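# Planning and budgeting for a robot bench that takes computers apart

Last updated 12 December 2019

This page is for refurbishing shops and repair rooms that want a robot arm to do part of the work of stripping desktop computers. It covers what to decide before you ask for quotes, what goes on the budget sheet, and how to test a system before you pay the last invoice. It doesn't cover programming.

I wrote it after we set up a bench at Itedbridge, our refurbishing shop, and then helped the people at Flakosstead plan theirs. Evanthia Bakalis kept the purchase records for both, and a lot of what follows comes out of her spreadsheet.

## Before you start

You will need:

- a list of the computer models you handled over the last year
- the hours your staff spend on each step of a teardown
- a floor plan with outlets marked
- the name of the person who can sign for the money

If you don't have the hours, stop and get them. Put a clipboard at one bench for two weeks and have people write down start and stop times for each step. Without this you can't compare the cost of the robot with the cost of carrying on as you are.

## Step 1: Pick one task

Choose a single task and write it down in one sentence. Ours was "remove the memory from an open desktop tower and place it in a tray." We had wanted to include the side panel, the drives and the power supply. Chrysoula Zacharopoulos, who runs our floor, crossed out all three, and she was right to do it. Each extra task brings its own fingers, its own fixture and its own testing.

Good first tasks have these features:

- The part is reached from one direction.
- There is room for fingers on both sides of it.
- The same part turns up in most of your machines.
- A damaged part costs you little.

Memory does fairly well on all of these. The latches are the hard part. Some boards have a latch at each end of the slot and some have only one that moves, so check your model list for both kinds.

Loose cables are the other thing to look for. Open several of your most common models and see whether the power wires hang over the part you want. If they do, someone will have to move them by hand first, and that time belongs in your estimate.

## Step 2: Sort your models

Go through the model list and mark each one as easy, possible or no. Our list had 227 models on it. We marked 77 as easy, and those made up most of our volume. We planned the bench for the easy ones and left the rest with the staff.

Keep the marked list. You will hand it to every supplier, and you will use it again for the acceptance test.

## Step 3: Work out the reach and payload

Lay your largest tower on its side on a table. Measure:

1. the height from the table to the top edge of the case
2. the depth from that edge down to the board
3. the distance from where the arm would be mounted to the far corner of the case
4. the distance from the arm to where the tray will sit

The arm has to get over the edge of the case and down into it with the gripper pointing straight down. An arm that can touch the far corner at table height may not be able to do it from above. Ask the supplier to check this with your measurements and put the answer in writing.

For payload, add the weight of the gripper, the finger plates, the camera and its bracket to the weight of the part. With memory the part weighs next to nothing and the tooling is nearly all of it. Leave some margin for whatever you decide to bolt on later.

## Step 4: Decide on one arm or two

Two arms let one hold a cable aside while the other pulls the part. They also mean a second controller, a bigger bench and more time spent keeping the arms from hitting each other.

If your budget is tight, buy one arm and a bench wide enough for two. We paid for the wider bench at the start and were glad of it. Flakosstead bought a bench that fit one arm and had to replace it the following June.

## Step 5: Write the budget sheet

Use one line for each item. Don't let a supplier fold several into "system."

| Item | Buy or make | Notes |
|---|---|---|
| Arm and controller | Buy | Ask for the price with and without the service plan |
| Gripper | Buy | Check that spare fingers are sold separately |
| Custom fingers | Either | Plan on several versions |
| Wrist camera and bracket | Either | The bracket often isn't included |
| Fixed camera | Buy | Useful for going back over failed picks |
| Bench with slotted top | Buy | Slots let you move fixtures without drilling |
| Fixtures and trays | Make | 3D printing is fine for light parts |
| Guarding or safety scanner | Buy | Depends on your risk assessment |
| Static protection | Buy | Mats, straps, grounding for the bench |
| Electrical work | Contract | Get this quoted early |
| Setup and training | Contract | Ask for the day rate for extra days |
| Spare parts | Buy | See Step 6 |
| Staff time | Internal | Enter real hours at real pay |

The last line is the one people leave blank. Chrysoula lost a skilled person from the floor for much of the setup period, and that was a larger cost than the gripper. Put it on the sheet even if no invoice will ever arrive for it.

Add a contingency of 10 percent on top of the total. Keep it as a separate line so that you can see when it is being used.

## Step 6: Order spares with the first order

Spares ordered later come with their own shipping charge and their own wait. For a bench like ours the list was:

- 3 sets of gripper fingers
- one wrist camera cable
- one spare camera of the same model
- fasteners for the finger plates and bracket
- a second copy of each printed fixture

Printed fixtures are cheap enough to treat as a supply item. Keep the design files where more than one person can find them, and write the version number on the underside of each print.

## Step 7: Ask for quotes

Send the same packet to every supplier. Ours went to Spanos and Rastham, and it held the one-sentence task, the marked model list, the measurements from Step 3 and a blank copy of the budget sheet for them to fill in.

Ask each supplier these things and compare the answers side by side:

- What is the delivery time for each item?
- Who comes out if the arm stops, and how soon?
- Does the software need a yearly license?
- Can our own staff change a pick position without calling you?
- What happens to the warranty if we make our own fingers?

Rastham came in lower on the first price, but the yearly license wasn't in it. Evanthia worked both quotes out over the full period we expected to keep the bench, and the order reversed – we went with Spanos. Always run the comparison over the same number of years. 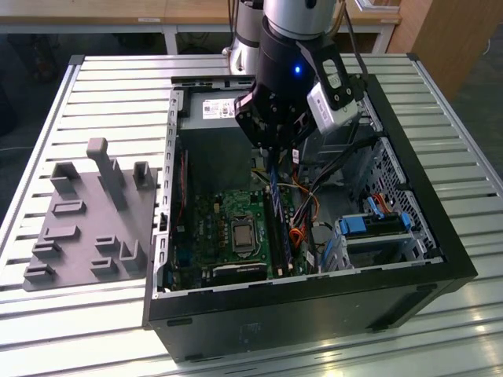
**Should the computers used for testing be in the budget too?**

Put them on a line of their own. You will need a set of scrap towers that stay with the bench through setup and can be damaged without anyone filling out a form. Pull them from your easy models, and take at least two of each so that work can go on while one is being put back together. If you would otherwise have sold them, enter the resale value as the cost.

## Step 8: Plan the acceptance test

Agree on the test before you sign. Ours was written into the purchase order and read like this, more or less:

- The supplier runs the task on easy models that we choose on the day.
- Our staff load the towers and the supplier does not touch them.
- A pick counts when the memory is in the tray and still passes a memory test.
- Any broken latch counts as a failure, even if the memory comes out.
- The final payment is released when the agreed number of picks is reached in one working shift.

Hold back enough of the price for the final payment to matter. If a supplier won't accept any holdback, ask what they offer in its place and get that in writing as well.

## Step 9: Set the order of payments and work

Electrical work comes first, then the bench, then the arm. We had the arm delivered before the outlets were done, and it sat in its crate while part of the warranty ran out. Ask whether the warranty starts on delivery or on startup. Some suppliers will change this if you bring it up before ordering.

Match payments to things you can check: bench in place, arm moving, first successful pick, acceptance test passed. Avoid payments tied only to a date.

## After the first few months

Go back to the sheet and enter what you really spent next to each estimate. Fingers and staff time were the two lines where we were furthest off. Flakosstead had the same result for fingers, and they now budget for a new version each time a family of cases is added to the list.

Then time the task again with the clipboard, in the same way as before. Count the loading, the cable moving and the restarts. If you are thinking about a second task or a second arm, use those numbers in the request, and start again from Step 1.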